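Section 2. Setting Up the Board and Shape Blocks

2.1 Wipe the maple board with a dry cloth. Do not soak it or leave it standing in water.

2.2 Place the board on a level table with the grain running from side to side. If it rocks, turn it over and try the other face.

2.3 Take the blocks out of the tray and check each one for cracks or sharp burrs. Set damaged blocks aside and order spares from Vimby, part 563.

2.4 Spread the blocks over the board by hand. They do not need to be in straight rows, but each outline should be easy to see from above.

Note: Colors and shapes are mixed on purpose – a star may be red or green, a cylinder likewise. Sort by one or the other, never both in the same round.

2.5 For a first round, ask for all the blocks of one color. Move on to shapes once this goes smoothly.

CAUTION: Keep blocks away from heaters and sunny windows. The plastic softens above 50 °C.

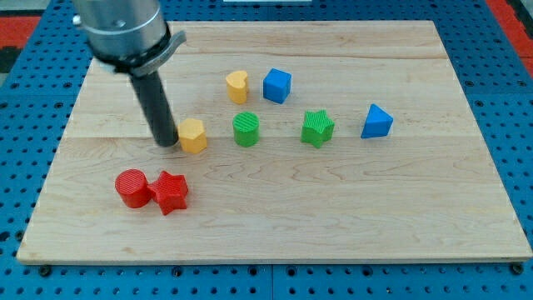
Huttunen wrote to us that their younger groups did better when touching blocks were pulled apart before the first round, and that the stars were easier to pick up once they had some space on every side. They now leave a finger's width between blocks.

2.6 When finished, return the blocks to the tray and store the board flat. Do not stack anything heavy on it.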